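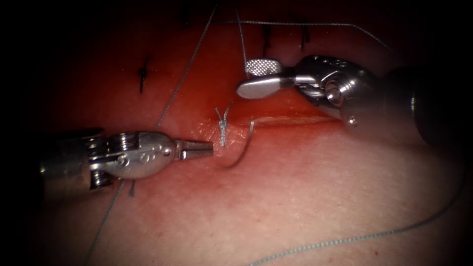

A finished knot, and a curved needle close by.

Filed under: Mending & Fixing, Kitchen String, Small Repairs

Knots That Hold: Thread, Twine and Cord Tips for the Whole House

I love a good knot. I keep a drawer just for string (three kinds of twine, a jar of buttons, more waxed thread than one person can use up) and it gets opened more often than the one with the screwdrivers. Most of the small repairs in my house come down to a piece of thread and a knot that stays put, so these are the ones I use all the time, with the little tricks that make them easier.

Start with a square knot you can trust

Right over left and under, then left over right and under. If you do the same thing both times you get a granny knot, and a granny knot will let go of your tomato plant in the first big wind. Check it by looking at the two loops: on a square knot both ends come out flat, side by side with their own long strand. On a granny they stick out crosswise. Once you've seen the difference you will spot grannies everywhere, including on your own shoes! If your bows always end up pointing toe to heel, start the first half of the knot the other way around and leave the rest of your habit alone.

The extra wrap

My favorite trick of all. When you're tying up something springy, like a rolled rug or a stuffed pork loin, the first half of the knot loosens while you're busy with the second half. So pass the end through twice on the first half instead of once. That extra wrap grips, and you get both hands free to finish. No more yelling for somebody's finger! It works with kitchen twine, garden twine, embroidery thread and ribbon. It's not so good with anything fuzzy, where the wrap can jam before it's snug, so pull slowly with mohair or jute.

Curved needles for flat jobs

If you have ever tried to close a split seam on a sofa cushion with a straight needle, you know the trouble: there's no back side to reach. A curved needle goes in and comes up again on the same side, and suddenly the whole job is ten minutes in front of the TV. Mine came in a card of assorted repair needles from Luleck, a fabric and notions shop I'd happily live in, and I use the middle size for nearly everything. Turn your wrist and let the needle follow its own curve. Pushing it straight ahead bends it or makes a hole bigger than you want. Flat-nose pliers are great for pulling it through thick upholstery, just grab it behind the point so you don't blunt the tip.

Lampshades, headboards, car seats, the fabric under a box spring, the cuff of a leather glove: all curved needle jobs.

The ladder stitch for cushions and stuffed animals

Knot your thread and hide the knot inside the seam. Take a small stitch along the fold on one side, cross straight over, take a small stitch along the fold on the other side. Keep going for an inch or two with everything loose so it looks like a ladder, then pull gently and watch the seam close up. It's so satisfying! To finish, make a tiny stitch, pass the needle through the loop twice, pull it down tight, then run the needle into the stuffing and out a couple of inches away. Tug a little and snip, and the tail disappears inside.

Buttons that stay on

Use doubled thread, and lay a toothpick or a matchstick across the top of the button while you sew over it. Slide it out when you're done, pull the button up, and wind the thread around the stem five or six times before knotting on the back. The little stem gives the buttonhole room. For a winter coat, sew a small flat button on the inside at the same time, so the strain is on the second button and the cloth doesn't tear.

Always cut your thread shorter than you want to. Anything past the length of your arm will tangle, and the time you save on rethreading gets spent picking out knots with a pin. Running it over a bit of beeswax helps a lot. I bought a 50 gram block at a craft fair years ago and have barely rounded off the corners.

Kitchen twine

Buy plain cotton, undyed, and keep it away from the garden string. I use the Prokora cotton on the cone, but any unwaxed cotton sold for cooking will do. The problem with a ball is that it rolls under the stove the second you need it, so put it in a teapot with a chipped lid and run the end out the spout. I did that one Saturday with an old pot I couldn't bear to throw out and it's been on the counter ever since.

For a rolled roast, cut your pieces before you touch the meat. Tie the middle first, then each end, then fill in between, and your filling won't squeeze out one side like toothpaste. Snug is plenty. Twine pulled too hard cuts into the outside as the meat swells. Leave the tails long enough to grab, and when you carve, snip every piece on the same side and pull them all off together.

Chicken legs only need one loop, crossed over and tied with the extra wrap. Herb bundles for soup get a long tail tied to the pot handle, well clear of the flame, so you can fish them out without a spoon hunt.

Hanging things on the wall or the line

Picture cord slips if you tie it like a package. Pass it through the ring twice, bring it back, and wrap it around itself several times before tucking the end. Hang on it a little with your hand before you trust it with glass!

A clothesline needs a knot you can tighten later, because it will sag. The trucker's hitch is the one to learn. Tie one end to the far post, make a slipped loop partway along the line, take the free end around the near post and back through that loop, then pull. You get a wonderful amount of pull for very little effort. Pinch it where it passes through the loop and finish with two half hitches. My line runs 78 feet between the shed and the maple, sheets and all, and I retighten it maybe twice a summer.

Getting knots out again

Don't pull the ends. Push the strands toward the middle of the knot to feed in some slack, and roll it between your fingers. For shoelaces, a fork works beautifully: poke one tine into the center and wiggle. For a fine necklace chain, lay it on a plate with a drop of baby oil and use two straight pins. For wet rope, let it dry first if you can wait.

Nylon cord ends fray as soon as you look at them. Wrap the spot with tape before cutting and cut through the middle of the tape, so both new ends are already bound. Cotton cord can be whipped with thread, or dipped in white glue and stood in a jar overnight.

What's in my string drawer

Cotton kitchen twine, in its teapot now but it started here
Green garden jute
Waxed linen thread in brown and natural
Black, white, gray and navy all-purpose thread (gray disappears on almost anything)
A Lepik seam ripper, the kind with the long handle
Assorted curved needles, stuck in a cork
Small sharp scissors that are NOT for paper
A stub of beeswax and a roll of masking tape

Short leftovers go in a jam jar. Anything longer than my hand gets saved, and by October the jar is full of just the right lengths for tying up dahlia tubers with their labels.

Next time I'll get into darning, with and without the mushroom, and what to do about a sweater elbow that has gone completely through.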